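# Sharing a bench with the arm: tips from the kitting room

Collected by Hamisi Minja for the Tuesday shift at Rweyemamu. Add your own at the bottom and initial them.

We pack play-kitchen sets: plates, cups, bowls, pretend fruit and veg, and the soft bottles. Since May the arm has done a share of the picking and we do the setting out, the checking and the awkward bits. The job is less lifting and more looking. It took most of us a couple of weeks to get used to that, so these notes are mainly for people coming over from the Nillow line.

## Setting out

- Wipe the table before the first run and again after lunch. Crumbs under a plate make it rock when it's touched.
- Leave a hand's width between pieces. The arm manages closer than that, but you won't enjoy sorting it out when it doesn't.
- Keep small round things away from the edge. The little fruit rolls, and the carpet hides it well.
- Cups go rim up.
- Don't lean over to straighten something while the arm is moving. Press pause, wait for it to stop, then reach in.
- Anything you were writing with goes back in your pocket. Bakari Kariuki lost three pen lids in one week.

## Soft pieces

Felt and knitted pieces need more care than the hard ones. The fingers squeeze from both sides, and over a long day that pulls up fuzz. Use the low grip setting for anything stuffed. It's saved on the Kuvness panel as number 15, and you shouldn't need to change it.

Stand bottles up with the label facing out, so you can read it without picking the thing up. Check the stitching round the label patch at the same time. A frayed edge is fine if it's still held down all the way round. If you can get a fingernail under it, put it in the mending tray.
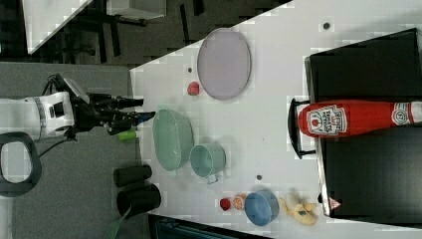
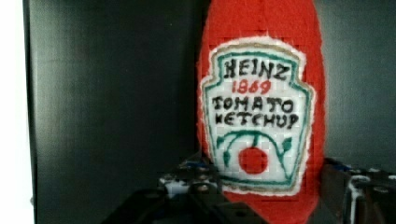 *Table laid out with dishes and fruit, ketchup bottle lying across the black crate (first); the stitched label on the soft bottle, close up (second).*

For bobbling, a fabric comb works better than a razor – the razor catches the embroidery. Short strokes, one direction, and keep off the lettering. Marks on white patches come out with a damp cloth and a drop of washing-up liquid. Dab, don't rub, and let the piece dry fully before it goes back in a crate.

## Looking after yourself

The work is easier on the back and harder on the eyes and the attention. Nassoro Mushi says he goes home less sore but more tired, and I'd say the same. What has helped:

- Swap seats every 60 minutes. Whoever is watching the arm moves to mending.
- Look at something across the room now and then.
- Say out loud when you pause it. The person on the far side can't see your hand.
- If it drops the same piece twice, take the piece out and carry on. Write it on the sheet. Don't stand there coaxing it.

## Counts and targets

Last month the bench turned out 2,028 pieces, with nearly 85 sent to mending. Please don't race the arm. Your check is counted separately and slow checks are not marked against you. This was agreed with Kiprono Kashindye when the bench was changed over, and it still stands.

Hours haven't been cut. Two people who used to pick now do mending full time, and Bayu Kwok is learning to set up new layouts. Anyone else who wants to learn should put their name on the board by the kettle.

## End of shift

Park the arm before you clear the table. Hard pieces go in the bottom of the crate and soft ones on top. Check the floor on the carpet side with a torch, and hang the Corkix gloves up by the cuff – they go stiff if they're left in a heap.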